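Trash bag

A trash bag, also called a garbage bag or bin liner, is a disposable bag of thin plastic film used to collect and contain waste. It may line a rigid container or be used alone, hung from a hook, rail or door handle. Most household types are made from low-density or high-density polyethylene.

Materials and manufacture

Bags are usually made by blown film extrusion. Melted resin is forced through a ring-shaped die, inflated into a tube, cooled, flattened and wound onto a roll. The tube is then sealed and cut at set intervals. High-density film is thin, crisp and noisy when handled; it resists stretching but splits readily once nicked. Low-density film is softer and stretches before it fails. Black film contains carbon black, a pigment that hides the contents and allows mixed recycled resin to be used without visible color variation.

Closures

The plain flat-top bag has no closure and is tied by gathering the open end into a knot. Drawstring bags carry a plastic band in a folded hem. Tie-flap bags have a cut edge with two or four flaps that are knotted in pairs.

Placement in the home

A liner is normally folded over the rim of its container so that the weight of the contents does not pull it inward. On a round bucket the fit is often poor, as bags are sized by flat width and the surplus film gathers in folds at the rim. A bag hung on a wall leaves the floor beneath it clear but puts the full load on one point. Adhesive hooks are suited to light, dry waste such as paper and packaging — heavier loads tend to peel the mount from painted surfaces.

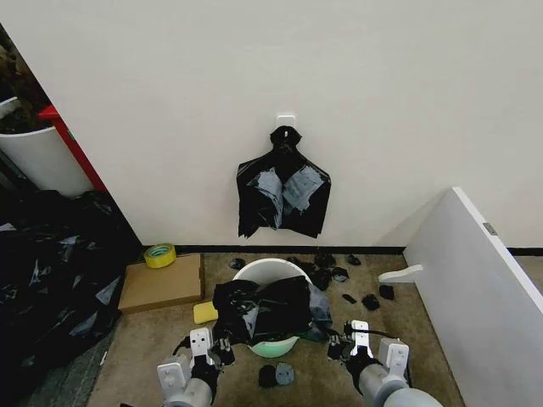 Black plastic bags on a wall hook and draped over a round bucket, with small dark scraps on the carpet.

Scraps and cleanup

Torn film is light and clings to carpet pile through static charge. Small pieces may be missed by a broom and can wrap around the brush roll of a vacuum cleaner, so picking up by hand is usual before vacuuming. A slightly damp sponge will lift fragments too small to grip. Pieces of clean film can be placed in the bag in use.

Sizing

Capacity is stated in gallons or liters and refers to the container, not to the amount a tied bag will hold. Small liners of 4 gallons are common in bathrooms and offices, while bags of 32 gallons fit large outdoor cans. Film thickness is given in mils, one mil being a thousandth of an inch. Thickness alone is a weak guide to strength, which also depends on the resin and the type of bottom seal.

See also

Bin
Plastic film
Polyethylene
Waste sorting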